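The gripper that would not let go

Posted in Workshop
14/11/2025

Regular readers (hello, Mum) will remember that in August I announced the arm was finished. I used that word, in the title, and I may have used an exclamation mark. Consider this the correction.

The job is simple enough to describe to a relative. The arm picks up a coloured block, carries it over to a basket, and opens its fingers. Then it goes and gets the next one. The software that runs it is called Pretholm, which I named after a town in a novel I never finished writing, and for most of the spring it did the job so well that I got bored and went looking for things to improve.

What I improved was the fingers. The old ones dropped things now and then, so I printed a new pair in a softer plastic and bumped the grip setting up to match. Drops stopped. I was very pleased with myself and set it going on a long run: 1,000 cycles, with me at the other end of the room answering email.

Cycle 182 is where it went off the rails. The arm moved over the basket, the log said OPEN, the log said OPENED, and the arm swung back to the table with the block still firmly in its fingers. It then attempted to pick up a second block using the first one. There was a crunch. The second block went across the room at about the height of my coffee, and the arm carried on pushing down on the table like it was trying to leave a thumbprint in it.

I hit the stop button. The stop button cut the motors on the arm, as designed, and left the gripper powered, also as designed, by me, late one night, so that it wouldn't drop whatever it was holding. So I had a limp arm and a very determined hand. I reached in to take the block away from it and it took my fingertip as well. Only a pinch, and only a blood blister to show for it, but I said a number of things that the neighbours will have found colourful.

Bohdana Koval, who does this sort of thing for a living and answers my messages anyway, asked one question: "How does it know it's open?"

Well. It knows it's open because it asked to be open and waited half a second. There's no sensor. The log line OPENED should really read PRESUMABLY. On the old stiff fingers that was fine, but the soft ones grab a bit, and with the grip setting up where I'd left it the little motor was getting warm and going into its own protection mode partway through a run. It would ignore the open command, sulk for a while, then wake up and behave perfectly for anybody who came over to look.

Which it did, of course. Nosipho Mofokeng dropped by to see the famous fault and got a flawless demonstration. She asked if I'd tried turning it off and on again. I had, 7 times.

It has been a slow couple of weeks since then. I've been running it in small batches and stopping it over the basket to read the motor current off the screen before each release, and this is the spot where all the trouble starts:
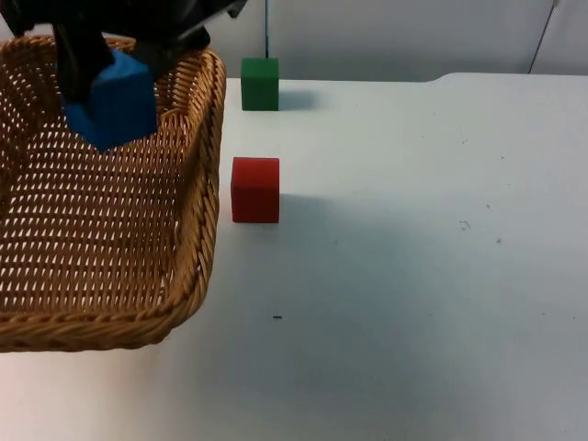 Blue over the basket, green and red still to go.

Changes so far, for anyone with a similar setup and a similar level of confidence:

The grip setting is back down to where it was. The soft fingers hold perfectly well without it, so I had made two changes when one would have done.

Pretholm now reads the gripper's actual position after an open command. If the fingers haven't moved, the arm stays put over the basket and beeps. It's an awful beep. I picked it on purpose and I already regret it.

The stop button now has a second stage. First press freezes everything and holds the load, second press cuts power to the gripper as well. Delphine Mahmoud pointed out that I should label which press does what, and that the label shouldn't be in my handwriting. Fair.

And I no longer put my hand in there until the power light is out. I knew that rule already. I've told it to other people, in a serious voice.

Still to sort out is the heat. The motor runs cooler at the lower setting, but I haven't done another long run yet, and I'm not using the word finished until I have. There's a small fan on order. If it turns up before the weekend I'll start the thousand again from one, with the coffee in the kitchen.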